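How to Read a Book Blurb Without Getting Fooled
Posted by Delwyn Ruddock, 18/11/2024

I have bought too many bad thrillers on the strength of the words "impossible to put down." 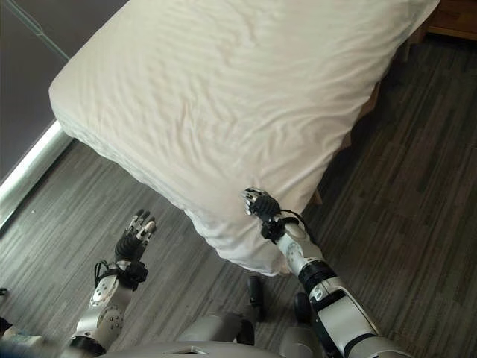

I put most of them down. So now I give every back cover the same five checks before I pay.

1. Look for the dots. "Deliciously . . . dark" may have lost a "not very" in the middle. If the full review is online, read it. It takes a minute.

2. See who is being praised. Plenty of quotes on a new novel are about the author's last one. The small print usually says so.

3. Be wary of other novelists. Many share a publisher or an agent with the person they're praising. Maybe they loved it. I'd still want to hear from a stranger.

4. Ask which award. "Award-winning" with no award named means very little to me. The same goes for "international bestseller," which never comes with a number.

5. Cross out the famous name. "For fans of" whoever is a sales pitch. Read what's left of the sentence and see if you know what the story is about.

After that, open the book at page 144, or anywhere past the polished first chapter, and read two pages. If the dialogue is wooden there, no quote on the jacket will fix it.

Raffaele Galli wrote to say I'm too hard on blurbs and that they've led him to some favorites. Fine. I'd like to know how many duds he's forgotten.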